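Storage at Lunde has long been a matter of habit. In March the institute adopted a single pattern of deep, straight-sided bin for its sorting rooms, replacing 20 assorted crates.

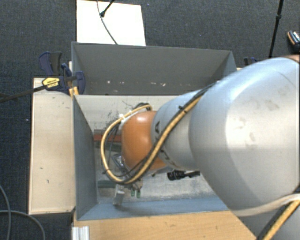
A grey bin on the carpeted floor at Lunde.

The choice of grey was deliberate, as marks show early and cleaning can be planned. Each bin is emptied before it is wiped, and the walls are done first. Staff at the Pulemlow annexe, which holds 52 bins, have asked for lids. A decision is expected before the summer.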